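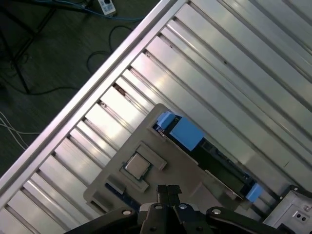 Why am I still keeping the old computer going? It does all I ask of it, and a new one would cost me more than the winter's heating oil.

Up at nine, later than I meant. Rain on and off until lunch. I had put the morning aside for the accounts, so I made a pot of tea and sat down in the back room with the shoebox of receipts.

The computer took 10 minutes to start and then shut itself off while I was typing in the Pesonen invoice. Second time this month. I lost the page I was on but not the rest. I left it alone for a bit, washed up, and tried again with the side panel off. It held after that. The fan is thick with dust and I ought to clean it, but I wanted the figures done first.

The heating oil is the big one. I had it down as one delivery from Ostis and there were 2, in November and again in March, which accounts for most of the gap between what I thought I had and what the bank says. I also found a reminder for the water rates under the bread bin – paid it straight away.

Walked into Kirkville in the afternoon for stamps and potatoes. The road by the bridge is still up and you have to go round by the school. Stopped at Edadell to ask what a plain new machine would come to. The answer was more than 1,000 with the screen, and I don't need the screen. They do sell cans of air for the dust, so I bought one of those and came home.

Soup and the last of the cheese for supper. Did the fan afterwards on newspaper in the kitchen and put everything back. It has been on since seven and hasn't stopped yet, though I've only written two letters on it.

Receipts up to the end of February are entered. March still to do, and the car insurance wants looking at before it renews itself. The bedroom window is sticking again with the damp. Bed at 10.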